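Lab notebook - Skovness delivery robot, loaner unit under review

Picked up from yesterday's pages. The Skovness kit is ours until the end of the trial period, then we either buy the unit with the route service or send it back. Lenihan wants a written opinion from us and has asked for it twice. Takeshi is keeping the cost sheet. I am keeping this.

What comes in the package, so I stop looking it up: the robot, two batteries, one dock, the mapping tablet, and a login to the route service. The login is per site, not per robot. Spare wheels are extra. The wet weather pack (drip lip for the front camera, coated lens cover, new gasket) is also extra and we did not order it. The sales sheet says the base unit is "suited to year-round outdoor use." Kazue has underlined that and put a question mark next to it.

Route 7 is the outer path loop, 966 meters on the tablet. Mapped it in March with the old unit, mapped again last week with this one. The two maps agree well except at the bend, where the new one puts the edge of the pavement a little too far onto the grass. Farzad moved it by hand in the editor. The editor is decent. Undo only goes back one step, which cost him most of a morning.

Settings for the wet runs: speed limit at the walking preset, obstacle stop on, remote operator on standby, front camera saved at full size. Base firmware, nothing of ours loaded. Katsuhiko walked behind with the stop remote.
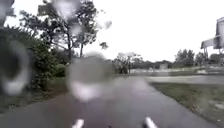
Hasstead test grounds, 26 Jun 2025

Front camera, outer path, heading for the bend. Drops on the lens cover are the main finding. The big one left of center sits over the path and the lower part of the tall tree, and it takes out the spot where the bushes meet the asphalt. We lean on that left edge for lane keeping. The right side is much better, with the lawn readable all the way down to the corner. The path has no painted markings to fall back on.

The two white body parts at the bottom are in view as usual. Minttu's mask covers them, but it was drawn for the old unit, so check it against this one before running the edge detector.

From the log: 13 drops in edge confidence on the loop, most of them short. One lasted long enough for the robot to slow down and call the remote operator. The service picked up and let it continue. No complaint about the response, but calls are billed above the monthly allowance, and on a rainy week we would go through that fast. Takeshi has added a line for it.

Wiped the cover by hand at the dock and ran the loop again. Fewer dropouts early on, then the same kind of thing.

Tried the lens cover from the Skikel cart as a stand-in for the wet weather pack. Screw holes do not match. Taped it on for a bench test with the spray bottle and the drops ran off sooner, but the tape let water in at the top corner, so I would not put that outdoors. Dried everything and put the original cover back.

Battery was fine. Dock contacts fine. Left rear wheel squeaks on turns - Farzad thinks it is the hub cap, not the bearing.

Asked Skovness for a price on the wet weather pack and whether we can borrow one before deciding. They quoted 2000 for the pack, fitted, and said they would get back to me on the loan. My view for now is that the base unit should not be judged on wet runs without it, and the price we give Lenihan should include it.

To do:
Minttu - redraw body mask for this unit
Farzad - hub cap, and recheck the bend in the editor
Kazue - pull the 13 log entries and sort them by position on the loop
Me - chase Skovness on the loan, rerun the loop dry with the same settings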